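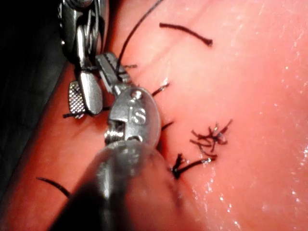
Fig. 1. Suture pad on the bench, with the grasper at upper left and the needle driver coming up from below. Several knots and cut tails lie along or near the incision line.

Courses > Shared Workshop > Small Robots > Handout 6: Thread handling

Handout 6: Thread handling on the two-arm bench
Debashish Navaratnam, Stevlow workshop

These notes go with the fourth bench session. You should have finished Handout 5 (cable tension) and have both arms homing without errors. If yours still drifts at the wrist, go back and fix that first.

1. The two tools

The left tool in Fig. 1 is the grasper. One jaw has a checkered gripping surface and the other is a broad, smooth paddle. The wrist above it is driven by thin cables over pulleys, and these are the same cables you tensioned last time. The needle driver has narrower jaws with small serrations and a long dark grey shaft.

Both tools are second-hand. The arms that carry them are our own build, on the Dremska frame, with the motor boards in the box marked Fekix. Keep each tool with its own arm, as the calibration files are not interchangeable.

2. Motor settings

Start with the current limit at 165 mA for the jaws and 200 mA for the wrist. The control loop runs at 1000 Hz. Do not lower it to make logging easier – the jaws begin to chatter and the thread slips.

3. Crossing the tools

In Fig. 1 the driver's jaws overlap the lower tip of the paddle jaw. The software has no collision model for the jaws, only for the shafts, so you must watch this yourself. Move one arm at a time when the tips are this close. Back the driver off along its own shaft before you turn either wrist.

Look as well at the thin strand looped around the grasper's linkage. Check for this before every wrist move. If a strand gets into the pulleys, press stop, cut the power and take it out with tweezers.

4. Exercise

a. Place one knot on the incision line by jogging both arms by hand control.
b. Record the run and replay it at half speed with no thread fitted.
c. Repeat with thread. Note the jaw current at each pull.
d. Trim the tails and leave the knot in the pad.

My test log from July has 419 lines for one knot. Yours may be longer. Save it in the Urquijo folder under your bench number.

5. Before next time

Read the section on backlash in Handout 3. Bring your current plots, printed or on a laptop.

Last changed 28/09/2023

Comments (3)

benchfour
Is the 165 for both jaws together or each one?

D. Navaratnam
Each one. I will make that clearer in the next version.

Perrin
Half speed replay stops on mine at the second wrist turn. Homing again cleared it – might be worth adding to section 4.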